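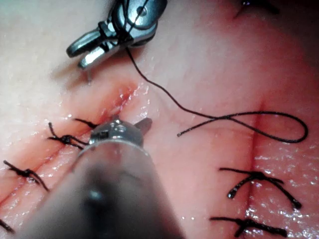
What counts as an unexplained departure in a long-running serial?

A departure is unexplained when a recurring character stops appearing and no later episode gives the audience a reason, whether in dialogue, in narration, or through an event shown on screen.

Figure 2. Needle driver and black suture thread over a pale tissue surface.

3. Departures Without Explanation

3.1 Definition and scope

The definition given at the head of this section is narrower than the one commonly used by viewers. In everyday discussion, a character is said to have vanished whenever the exit feels abrupt or the reason seems weak. A sister who leaves for a job overseas between two episodes, and whose absence is covered by one line at breakfast, is often listed by viewers among the vanished. Under the present definition she is not. The line at breakfast may be thin, but it is an explanation, and it belongs to the world of the story. The cases treated here are those in which the story says nothing.

Two further limits apply. First, the character must have been recurring, in the sense that the audience had been given grounds to expect another appearance. A shopkeeper with one scene does not qualify, however memorable the scene may be. Second, the serial must have continued long enough after the last appearance for the silence to be noticed. A character last seen shortly before a final episode may simply not have been needed again. For this reason, the closing season of each serial was read only for late returns and not for new departures.

The term "departure" is used for convenience. In many of the cases the character does not depart in any dramatic sense. There is no farewell, no packed suitcase, no quarrel at the door. The last appearance is usually an ordinary scene, and it becomes a last appearance only when the later episodes are known. This creates a practical problem for the coder, who must read the whole run before any single case can be entered. It also means that a first-time viewer and a returning viewer will understand the same scene in different ways, a matter taken up in 3.4.

3.2 Material

The material consists of three television serials: Oton, a hospital and family drama; Bailly, a comedy set in a small hotel; and Wiltholm, a village mystery with a continuing cast. All three were produced by Merka and share several writers, so that differences among them can be traced to form with somewhat more confidence than if they had come from separate houses. Together they run to 689 episodes. Special episodes made for holidays were included when they carried the main story forward. Clip episodes were left out.

Coding was carried out by Itzel Aguirre and Said Cherkaoui, working separately. Each coder kept a list of recurring characters, the last appearance of each, and every later mention by name, by family role, or by clear reference to a shared past event. The lists were then compared. Disagreement was most frequent over mentions of the third type. In Bailly, for instance, the staff refer more than once to "the business with the piano," an event in which the night porter, Tomas, had played the main part. Tomas himself is not named. One coder took this as proof that the story still remembered him. The other took it as proof that the story had managed to remember the event without him. The case was entered as unexplained, given that a memory of a person is not a reason for his absence, and the rule was then applied to earlier cases of the same kind.

After comparison, 30 unexplained departures remained on the joint list. No claim is made that the list is complete. Characters who appear mainly in group scenes are difficult to follow, and some may have slipped away without being noticed by the coders, much as they slipped away from the other characters.

3.3 Forms of silence

The cases differ chiefly in how the story behaves after the character is gone. The simplest form will be called closed silence. The character is not mentioned again, and the place he or she held in the household or workplace is treated as if it had never existed. The clearest case is the younger brother in Oton, who goes upstairs to finish his schoolwork and is not seen again. Later scenes refer to the parents' "only child" on two occasions, both in dialogue spoken by the mother. Here the silence has moved beyond omission and into contradiction. The family photograph in the hallway set, in which the boy had earlier appeared, is replaced by a landscape.

A second form is filled silence. The role survives while the person does not. A new character arrives, takes up the same duties, and is often given the same desk, the same quarrels, and the same friendships at a slightly earlier stage. Filled silence is most typical of Bailly, where the hotel needs a cook, a porter, and a difficult regular guest whoever may happen to hold those posts. Comedy of this kind depends on position. The audience is asked to enjoy what the cook says to the manager, and the exchange can continue with a different cook. It may be added that the replacements in Bailly are rarely introduced as replacements. They are greeted in their first scene as people who have been there for some time.

The third form, open silence, is the least common and in some respects the most interesting. The character is gone and no reason is given, but the story leaves the place visibly empty. In Wiltholm, the schoolteacher Agnes Pell is absent from the harvest supper that follows her last scene. A chair stands at the table, and the vicar looks at it before saying grace. No one speaks of her then or afterward. Viewers of a mystery serial are trained to treat such a moment as a clue, and there is every sign that it was written as one. The promised story never came. What remains is a question raised by the serial and then set down - neither answered nor withdrawn.

The line between these forms is not always firm. A closed silence may become open if a late episode brings back a forgotten detail, and a filled silence may close again once the replacement has also gone. The forms are best understood as describing a stretch of a serial and not its whole length.

3.4 Effects on the returning viewer

For the viewer who follows a serial as it is first shown, an unexplained departure is rarely felt as a single event. Weeks pass between episodes, and the absence of a minor character for a short time is normal. Notice comes late, and it often comes by way of some other matter, such as a wedding to which the character would surely have been invited. At that point the viewer must choose between supplying a reason and accepting that none exists. Most viewers appear willing to supply one. The reasons are modest: the cook found a better post, the cousin went home, the teacher was unwell.

The returning viewer is placed differently. Knowing that a scene is the last, he or she looks in it for a farewell and is apt to find one. The schoolwork scene in Oton is a good example. As written, it is a short exchange in which the father tells the boy to turn off the lamp when he has finished. On a second viewing, the line takes on a weight that nothing in its staging supports. The music is light, the father has already turned back to his newspaper, and the next scene opens with a joke. The sadness is supplied by knowledge of the run as a whole.

This effect should be kept apart from foreshadowing in the usual sense. Foreshadowing requires that the writers know, or at least suspect, what is to follow. In the closed and filled cases there is little reason to believe that they did. The last appearance was written as one appearance among others, and its finality was fixed later, by the absence of any further script in which the character was needed. The meaning is nonetheless available to the audience, and a reading of the serial that refused to consider it would leave out a large part of what returning viewers value.

3.5 The late return

A small number of characters on the original lists were removed because they came back. The gap was in one case about two seasons. Late returns are of interest here for the manner in which the earlier silence is handled. In Bailly the retired colonel walks into the dining room, asks why his soup is cold, and is served. The joke lies in the refusal to explain. In Wiltholm, by contrast, the return of the doctor's wife is followed by an entire Friday evening episode devoted to where she has been, and the account conflicts in several places with events already shown.

Neither method can be called more successful than the other without reference to the form in which it appears. A mystery serial owes its audience an account of missing persons in a way that a hotel comedy does not. It is worth noting, however, that the longer account in Wiltholm raised new gaps in the course of filling the old one. A stepson is mentioned in it by name, with some feeling, and is not heard of again. He was added to the list of unexplained departures after some discussion between the coders, as his only appearances had been in the first season and his absence had until then escaped both of them.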